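Plinda bin picking log, shared workshop build

Maintainer: Stefaniia Karpenko
Last edited: 16 Jun 2024

Summary

Plinda is a set of recorded picks from a metal bin, made with a KUKA arm and a parallel gripper on a workshop table. It holds 400 attempts, of which 373 passed the log check. The remaining 27 have gaps in the joint log and are kept in a separate folder, unlabeled.

Contents

picks/ -- one folder per attempt, numbered from 0
rejected/ -- attempts with incomplete joint logs
calib/ -- camera and tool offsets, one file per session
tools/ -- nimar_replay.py and nimar_check.py

Each attempt folder has a still from the fixed camera, a joint log in CSV, the gripper command log, and a result file. Result values are held, dropped, missed and aborted. "Held" means the part was still in the fingers at the top of the lift.

Setup

The gripper driver is Dutine, built from the April branch. Later builds changed the sign of the finger command, so older logs will replay with open and close swapped unless you pass --legacy.

Clamp the bin to the tabletop before calibrating. If the bin moves, redo calib/ from scratch -- editing the offsets by hand gave worse results than leaving them alone.

Lift height is fixed at 104 mm above the grasp point. Approach speed is capped at 40 mm/s inside the bin.

Objects

Ordinary shop items, placed by hand and allowed to overlap. A typical load includes a paint scraper with a wooden handle, a yellow block with a slot, a dark blue plastic part with a curved outline, and a small glass bottle. Overlaps are not annotated.
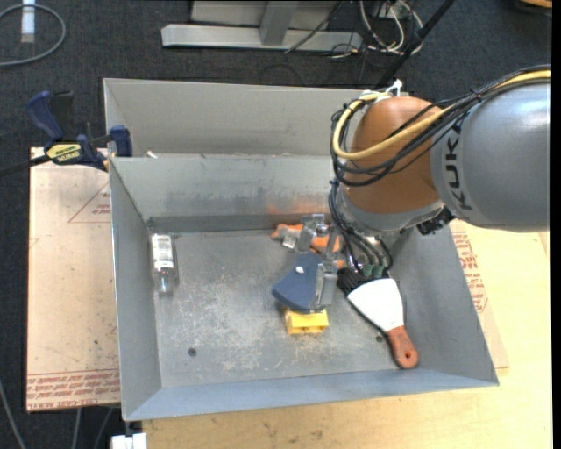
Known issues

Clear glass is segmented poorly. Treat masks for the bottle as missing.
Scratches on the bin floor sometimes come back as thin false objects. Zwahlen filter settings in calib/ remove most of them.
Timestamps in the gripper log come from the host clock, joint timestamps from the controller. nimar_check.py prints the offset but does not correct it.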